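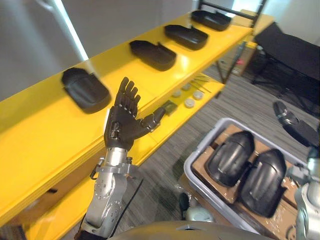
One reader asked whether a machine could be trusted yet to unpack the dishwasher, sort the recycling and put the bolts back in the right tray, and if so, why no one on her street owned one. Most of the mail we get on this subject asks some version of the same thing, so the answers are collected here.

Print this page | E-mail this page

Robots and chores: frequently asked questions
6 November 2025
By the Celtport Workshop Desk

Search this site Enter keywords Go

Can a robot tidy a shelf?
Sometimes. Trays set out in a line are a fair job for a robot hand, as the spacing is regular and the shapes repeat. Small flat parts lying loose on a shelf are harder. A disc has very little edge to grab, and thin rods tend to roll when touched.

Do the hands need fingers?
Not for most shop-floor work. A suction cup or a two-jaw gripper is cheaper and easier to repair. Fingers are worth the money when the same machine has to handle trays, rods and door handles in one shift.

How fast are they?
Slow. In our February trial at the Flukberg parts store, the task was to move 50 small parts from a shelf into trays. A person finished in 3 minutes. The machine took 21 and needed help twice.

How often does it get the job right?
It placed 78 per cent of the parts correctly on the first try in that trial. That may be fine for sorting fasteners if someone checks the trays afterwards. It is not good enough for glassware.

What about laundry?
Folding towels on a clear table is possible. Fitted sheets, odd socks and anything inside out still go badly.

Will it work around kids and pets?
We would not run one unattended at home. On a shop floor you can mark out an area and keep people behind the line. A kitchen at dinnertime does not allow for that.

Does the room have to be changed?
Usually a bit. Fix the shelf heights, keep cords and bins off the path, and use trays of one colour and one size. Glossy surfaces can confuse the cameras, so check the lighting at different times of day.

Should a small shop buy one now?
If you have one dull job that repeats all day, ask for a trial on your own parts. Saleo and Pattinasarany both take enquiries from small shops. Get the service terms in writing, including who pays for replacement fingers.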